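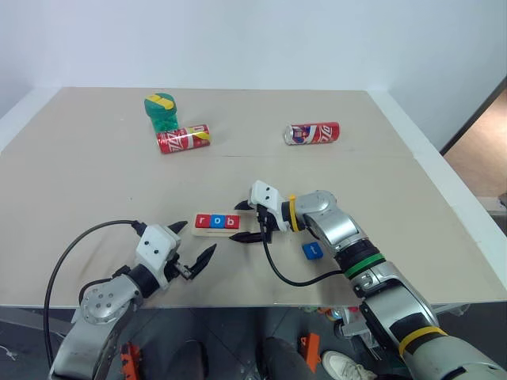 Letter blocks, a little wooden board and two red cans on the big table at Ikley.

Come and set tables with us — table-top assistants wanted, Lullville

Uvora is looking for people who like sorting, stacking and lining things up. We run sessions built on small everyday objects: letter blocks, drinks cans, tubs with lids, boards, cups and whatever else turns up in the cupboard. There are 223 objects in the collection so far and we want to reach 500 by October, so there is plenty to do!

You'd be working at one of the large beige tables in our Ikley rooms. Each session starts from a written card. One might ask for a short word in blocks on a board, with a spare letter left beside it and a can lying on its side further back. You set it out, check it against the card, note anything odd, clear it and go on to the next. It's quiet, absorbing work (people get surprisingly attached to the blocks) and the morning goes quickly.

What you'll be doing
- Laying out objects from the cards and putting them back on the right shelf
- Wiping down the table between layouts
- Writing new cards once you've got the hang of it — we have 156 and would love far more with longer words
- Telling us when a lid sticks or a letter has gone missing

You don't need any qualifications. A steady hand helps, and so does being the sort of person who notices that the b is upside down and has become a q. You'll need to be 18 or over and happy to stand for up to an hour at a time, though there are stools for anyone who prefers to sit.

Sessions run from 9.30am to 12.30pm or 1.30pm to 4.30pm, and you can do as few as two a week. We pay by the session, with travel from anywhere on the Grewal bus route covered, and tea and decent biscuits are laid on. Training is paid too and takes one morning.

To apply, send a few lines to Onyekachi Lawal at the Uvora office in Lullville saying which times suit you and what you like tidying at home. No CV needed. We reply to everyone, and you're very welcome to come and see the room first.

600 shares
6 comments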